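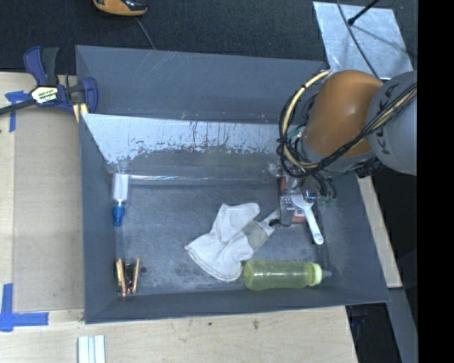

Gloves don't belong in with the bottles, a reader wrote to me after my last column, they get grimy and then you won't wear them. Fair enough! But I'm sticking with my one big gray bin, and I'll tell you why.

I used to have a system. Drawers with dividers, little labels, a wall rack from Aksoy that cost me 67 dollars and held next to nothing. One glove went here, the squeeze bottle went there, and the scoop had its very own hook (which I never once used). Every July I'd redo the whole thing and feel great for 2 days.

Now it all goes in the bin. If I want the white glove, I look down and there it is, crumpled up, sure, but so what? Gloves uncrumple. The bottle can lie on its side as long as the cap's on tight — I did learn that one the hard way.

Could I fit more in if I stacked things nicely? Probably. But a bin you have to arrange is just a drawer with taller walls, and I've had enough of drawers. As for the grime, I wash the gloves more often. That's my whole answer.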